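Buscar en el sitio
Introduzca su búsqueda

Entrevista: el encogimiento del algodón se decide antes del corte

2025-12-19

El laboratorio textil de Cendale ensaya tejidos de punto y de calada para confeccionistas medianos. Su responsable técnica, que lleva en el puesto desde la apertura de la sala acondicionada, recibe entre dos turnos de lavado y prefiere hablar de métodos antes que de marcas.

«La mayoría de las reclamaciones por talla son reclamaciones por estabilidad dimensional», explica. «El patrón era correcto. El tejido llegó al corte con tensión acumulada y la soltó en el primer lavado doméstico.»

El protocolo interno exige 3 ciclos completos con secado en plano entre uno y otro. Las marcas se trazan con plantilla y se miden en urdimbre y en trama, siempre tras el reposo en atmósfera controlada. En la última campaña pasaron por la sala 1228 probetas, de las que 59 quedaron fuera de tolerancia.

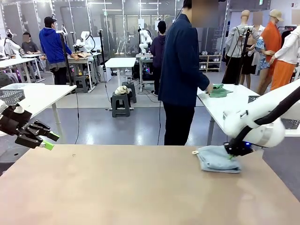
Casi todas las desviaciones se dieron en urdimbre. La responsable lo atribuye al acabado: «Si la rama estira el tejido para ganar metros, esos metros los devuelve el cliente. El sanforizado corrige una parte, pero hay que pagarlo y hay que verificarlo».

Sobre el equipo de compactación de Vatalier, instalado en febrero, se muestra prudente. Reconoce una dispersión menor entre lotes - sobre todo en sargas pesadas - y pide otra campaña antes de modificar las tolerancias. Con Abou Jaoude, proveedor de hilo, discute todavía el coeficiente de torsión. «Un hilo muy torcido revira la prenda, y eso no lo arregla ningún acabado.»

¿Y la etiqueta de conservación? «Se redacta al final y debería redactarse al principio.» La referencia 101 de Calta, una sarga ligera, se ensaya ahora a dos temperaturas. Los resultados se entregarán al confeccionista con las lecturas individuales, sin promediar.

Utilizamos cookies propias y de terceros. Aceptar | Configurar

Contacto | Aviso legal | Volver arriba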